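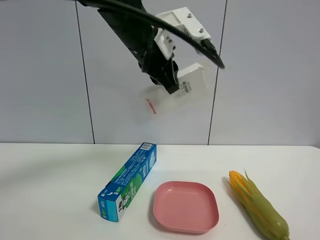 3.2 What people keep, and where they keep it

When I started this study I thought I'd be writing about recycling. I had a neat plan to ask households which bin each bit of packaging went into, and then to compare their answers with the council leaflet. Two weeks into the pilot I gave up on that, as so much of the packaging wasn't going into any bin at all. It was going into a drawer, or behind a door, or inside another piece of packaging. Bags were the worst for this (or the best, depending on how you feel about drawers). A clear plastic bag like the one in Figure 1, thin enough to let a white wall show through it, was kept far more readily than a printed one, and when I asked people why, they nearly all talked about being able to see what they'd put in it. I hadn't asked about seeing through things. It wasn't on my sheet anywhere. I added it in September and it has been the most useful question in the whole interview.

The main study took in 17 households in Bostton, each of which kept a packaging diary for four weeks. I asked them to write down anything they decided to hang on to, with a line on what they thought they might do with it. That gave me 506 entries, some of them a single word and one of them nearly two pages about a biscuit tin. I typed the lot up myself, and Wiroj Phromma read through them separately and put them into groups without looking at mine. We agreed on most. Where we didn't, it was usually over the word "useful", which I had been treating as a reason and he had been treating as a sort of shrug. I've come round to his view. If someone writes "useful" and nothing else, I now file it under no stated purpose, and that group ended up with more than 180 entries in it, so it's a big shrug.

A word about the shops, because it matters for what follows. Most of our households did their weekly shop at Plernulo, where loose fruit and veg goes into clear bags off a roll, and topped up at Likum, the smaller place by the station, where you're handed a printed carrier unless you say otherwise. So nearly everyone had both kinds coming into the house, often on the same day, and I can't put the difference in keeping down to one kind being scarce. I did worry for a while that the Plernulo bags were simply smaller and easier to stuff away. The diaries don't really back that up: people complained about the small bags getting everywhere and kept them anyway.
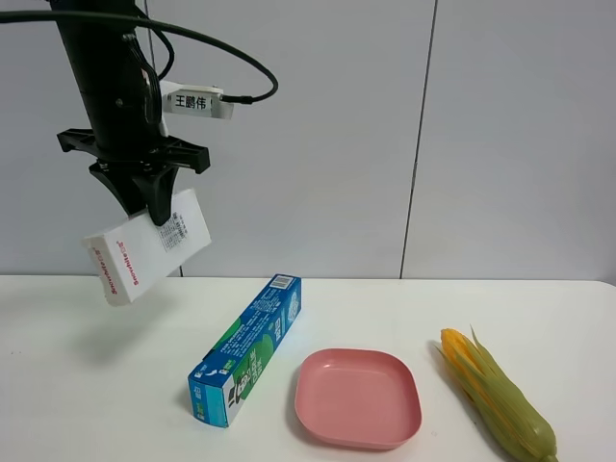
Does keeping a piece of packaging mean it gets used again?

Quite often it doesn't, at least within the time we were looking. When I went back at the end of the diary period and asked to see the kept things, a good many were still exactly where they'd been put on the first day, and in several homes the person showing me round was surprised by how much was in there. I don't want to make too much of this. Four weeks is short, and a jar put by for jam in early spring isn't going to see any jam until summer. Still, bags ought to turn over faster than jars, and plenty of them hadn't moved either.

I found it helped to split the kept things into those with a job and those with a place. A thing with a job was going to be used for something the person could name (freezing bread, taking wet swimming kit home, lining the compost caddy). A thing with a place had somewhere it lived, such as the second drawer down, and that seemed to be enough to stop anyone throwing it out. Lots of entries had both, of course, and those were the ones most likely to be gone when I came back, used up and usually binned afterwards. The entries with a place and no job just piled up. One household had a cupboard they called the Hầu, after a flatmate who had moved out and left it full, and things went into the Hầu at a steady rate and I never saw any sign of them coming out.

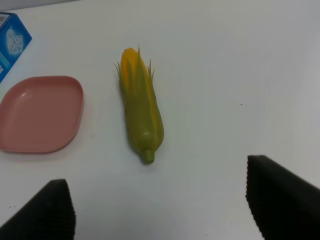 That cupboard got me thinking about who in the house does the keeping, which I hadn't planned to look at. The diary was meant to be shared, but in most homes the handwriting is all one person's, and I suspect the others were throwing things away without mentioning it. Prasert Pongsiri, who did the follow-up visits I couldn't get to, started asking each adult separately what they would do with a clean empty bag. People living together gave him very different answers, sometimes through the same kitchen doorway. His notes came too late to be part of the grouping described here and they only cover a few homes, so I've left them out of the tables and come back to them in section 4, where I try to work out how far a diary written by one person can stand for a household.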